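Vametent Chores: tidying small things into a box

README, October release

Can a machine do the small chores yet? Not the flashy ones, the dull ones: picking up what got left on a table and putting it where it belongs. Vametent Chores is our attempt to get closer to a yes, and we're really happy to be putting it out. This card covers the jewelry part of the set, which is the part we get asked about most and the part that beats our models most often.

What's in it

The jewelry part has 298 episodes, all recorded with hand-held grippers on household tabletops. In each one, bracelets, bangles and other small accessories go from the tabletop into an open box. The laundry and kitchen parts are in the Melteck folder and have their own card, so please read that one before you mix them.
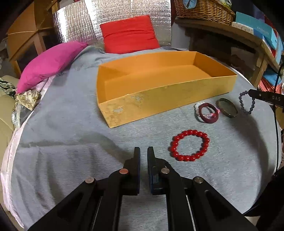

Small accessories are a wonderful test, and we picked them on purpose. A mug keeps its shape and gives you a handle to aim for. Jewelry does whatever it likes! A hard bangle lying flat leaves hardly any edge for two fingers to get under, and a second one overlapping it, like the pink over the maroon on the gray cover, means the machine has to decide which one it wants before it closes. Beads roll and strands fold over. People sort all this out without thinking, and that is the skill we'd love to see in a policy.

How we score it

An episode counts as done when every piece is inside the box and the fingers are clear of it. A piece hanging over the wall is a miss. So is a piece that lands in the box and gets dragged out again on the next reach (this happens more than you'd think). The time limit is 60 seconds per piece, which is generous, and we plan to tighten it.

Where things stand

Our baseline, Kahraman, was trained on the full jewelry part and then run on tables it had never seen. It cleared 34 percent of them completely. A year ago we couldn't clear one, so there was some cheering in the office. Single pieces with space on every side go well. Overlapping pieces are still rough, and the usual failure is grabbing two and dropping both.

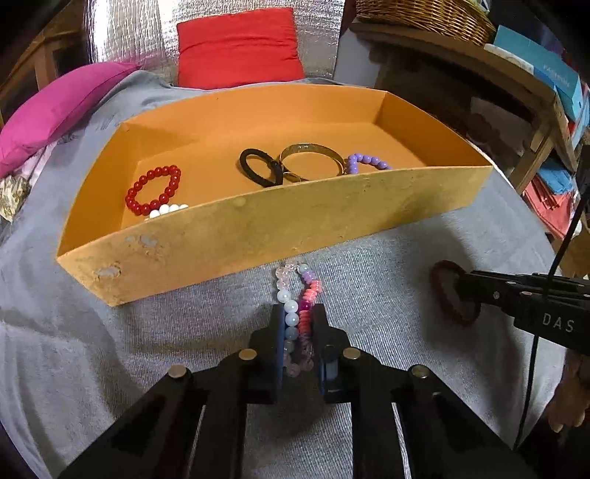
Two-handed episodes are scored separately, and they are the ones we'd most like people to try. Sharing a small table means each side has to stay out of the other's way, and our baseline is still quite shy about it – it tends to freeze when both grippers want the same spot.

Known gaps

Necklaces with fine chains are missing. Lighting is indoor only. Wide-angle views bend toward the edges, so undistort before you measure anything. Box positions vary less than they should.

Getting started

Unpack the archive, run the Clusden loader on the top folder, and start with the small split. It has enough variety to tell you if your setup works. The full part needs 500 GB of free disk once unpacked.

If you beat the baseline, write to us. If you get anywhere on the overlapping pieces, please write to us the same day – we will want to see the runs!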